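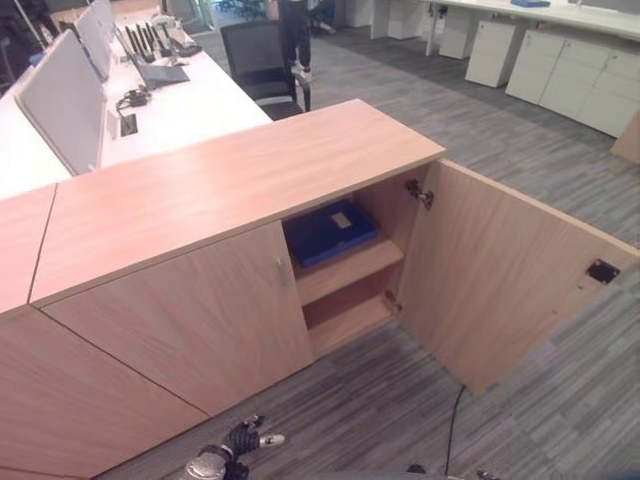

Storkach Robotics Club: Minutes, Wednesday, May 18, 2022

Opened at 4:30. Minutes of the last meeting approved with one fix: the grant from Werent was $3000, not $2034. The second figure is what is left of it.

1. Cabinet task

The team is still working on the storage task for the Mostix challenge. The robot has to go up to a low wooden cabinet, open the door, take out a file folder and hand it over. Opening the door and taking out the folder are scored separately, so the group agreed to keep practicing them as two runs.

Door run: the reach goes in under the front edge of the top with the right hand. Two members want the left arm parked farther back during this part. The other view was that it should stay up and ready for the folder. Left as is until the next session.
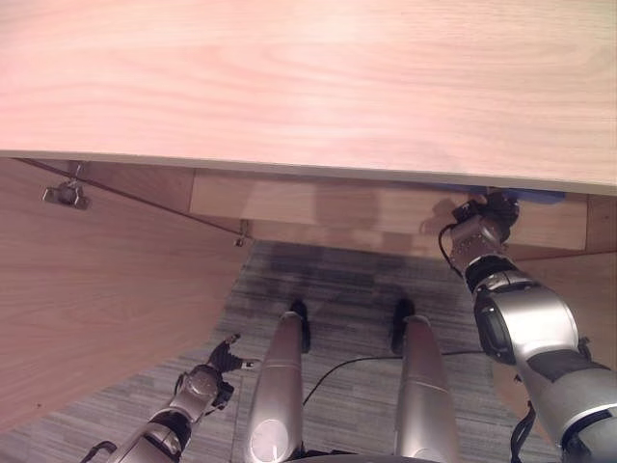 2. Folder grip

The right hand takes the folder by its right edge. Grip force is set to 27 in the control panel and will stay there this week. Anyone who changes it must write it in the log -- this was skipped twice in April.

It was asked whether the left hand should support the folder from below. The rules allow two hands. The code for it is not written yet. 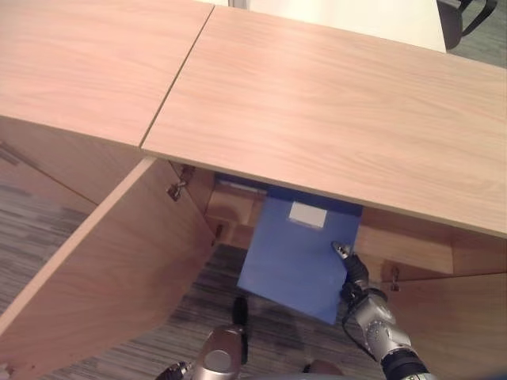
One member objected that a two-handed grip would cost too much time, and asked that the one-handed version be finished first. Another said the judges take off more for a dropped folder than for a slow one. Agreed: one hand for the next round, two hands as a branch in the code, not merged.

3. Cables and clothing

Cables on the carpet are to be checked before every run. The knit covering stays on for now. It needs to be kept clear of the finger joints, and the wrist camera view is to be looked at before the arms are switched on. 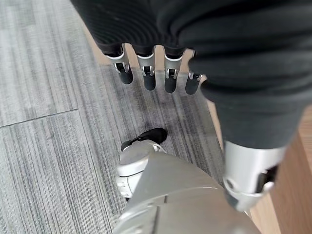 4. Money

A spare set of fingertips from Akpalu was approved, up to $150. The order goes in on Friday.

5. Other business

Sign-up for new members opens in September. The poster from last year can be used again with the room number changed.

Closed at 5:40.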